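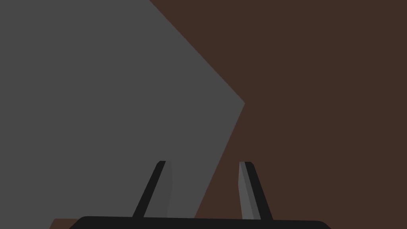
Wrist camera view in the Orkari simulator, gripper open, gray part, brown background.

Orkari thread. I've had the simulator and the two-finger gripper kit for most of March and a few people asked whether it's worth the money. Posting as I go through my notes, so expect gaps.

What you get: a desktop simulator, a library of grippers, a wrist camera you can mount on any of them, and a scripting layer in Python. The hardware kit is separate. I bought the simulator license for 800 and borrowed the hardware from Nana Odoi for the comparison.

The full bundle with hardware is 2,000. Same software. If you already own an arm and fingers you trust, you don't need the bundle.

Our use is simple. The shop cuts flat blanks for Fernano, and we want an arm to pick them off a surface and feed them to a deburring station. Before buying anything I wanted to know if a wrist camera alone could find an edge to grab.

Install took one evening. The installer is fine. The license manager is a second download and wants its own login, and the email with the key went to spam.

Docs say 8 GB of memory on the graphics card. I believe it. On my older laptop it opened, drew the gripper, and quit when I added a second camera. On the desktop no trouble at all.

About the render above. It's plain. The part is one flat gray with no texture, and the background is one flat brown. You can turn on nicer materials but I leave them off for edge work. It loads faster and I can see what the edge finder is doing.

The thing I look for in a view like this is where the part's corner sits relative to the fingers. The gray part is past the fingers with nothing in the grasp, and its lower edge crosses the gap at a slant. You couldn't close on that and expect a square grip. The wrist needs to turn first.

It's also very close. The part runs out of view at the top and on the left, so from this one view the software can't know how big it is. You get one corner and two edges to work with. I ended up adding a "back off and look again" step to my script for cases like this.

The fingers are tapered with lighter gray inner faces on black bodies. In the camera view that's handy, the inner faces are easy to pick out against the brown. Against a gray part the left one blends in. I changed my part color to light blue for later runs and the finger mask got better.

Finger mask, for those who haven't used one: you tell the vision step which pixels belong to the gripper so it ignores them. Orkari builds it for you from the gripper model. Good feature. Saved me a morning.

It does not update the mask while the fingers are moving unless you check a box three menus deep. Camera > Advanced > Self view > Live. Write that down.

Ran a batch over the weekend. 1,272 attempts with random part angles, all on the same blank. It finished Sunday before lunch. No crashes, which I can't say for the last tool I tried.

I'm not posting a success rate. My grasp script was bad for the first half and I changed it in the middle, so the number wouldn't tell you anything about Orkari. I'll do a clean run when I have the time.

What I will say is that the failures were easy to sort. Every attempt saves the wrist view at approach and at close, and you can step through them with the arrow keys. Most of mine were bad wrist angle. A smaller pile came in too low and hit the surface.

Contact is the weak spot. Thin blanks jitter when the fingers close on them. You can calm it down by raising the solver steps but then the batch slows to a crawl. Support told me a fix is planned and didn't give a date.

Support in general: I wrote three times. Two answers the same day, one took a week. The one that took a week was the jitter question. The answers were from people who had clearly read my log file.

Compared to Ernitz, which is what we used before: Ernitz looks a lot better on screen and has more arms in the library. Orkari is quicker to script and the camera setup is less work. Ernitz charges by the seat, so for a two-person shop Orkari comes out cheaper after the first year.

Tin-yau Yau asked if the scripts carry over to a real controller. Partly. Motion commands exported clean. Camera calls did not, I had to rewrite those by hand. Plan on a day for it.

He also asked about importing his own fingers, the ones he machines at Yau. Yes, STEP files go in fine. You have to mark the pad faces yourself or the contact model treats the whole finger as one surface. Takes five minutes per finger once you know how.

Hardware kit, short version, since I only had it for four days. Fingers line up with the model closely enough that I didn't touch the offsets. Cable is too short for our arm. The camera bracket uses two screw sizes for no good reason that I can find.

Things I'd want before renewing: the thin part fix, the mask box on by default, and a way to set the wrist camera's near limit without editing a text file.

Would I buy it again? The software at 800, yes. The bundle, only if I was starting from nothing and had a longer cable in a drawer.

If you're on the fence, the trial has everything except batch runs. Load your own part, put the camera on the wrist, and drive it in close by hand. You'll know in an hour if the views are any use to you.

Correction to the mask post: in the newest build it's Camera > Self view > Live. They moved it up one level.

Someone asked for my back-off script. It's short and messy but I'll clean it up and put it in a reply here.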